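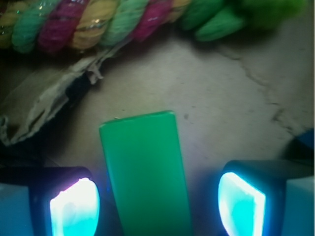
Branwen Samuel
How long should I wait before walking on a freshly oiled wood floor? I used Hanico hardwax oil in the hallway on Monday and it still feels a little tacky near the front door.

Paweena Pongsiri
Socks after 24 hours, shoes after 2 days, rugs after a week. Those times are for a thin coat in a warm room. If one patch is tacky, there's too much oil on it. Rub it with a clean cotton cloth, open a window and check again the next evening. Lay the used cloth flat outside to dry — oily rags can heat up and catch fire if you ball them up.

Getanska55
I had the same thing by my back door. It was cold there and the oil took 9 days to harden. A small fan helped.

Branwen Samuel
Thanks. I rubbed it down last night and some oil came off on the cloth. Will leave the fan on and keep the dog in the kitchen.

oldhouse106
Don't use oil, use varnish. I did my stairs with it and never had to wait more than a day. You would have to sand first though.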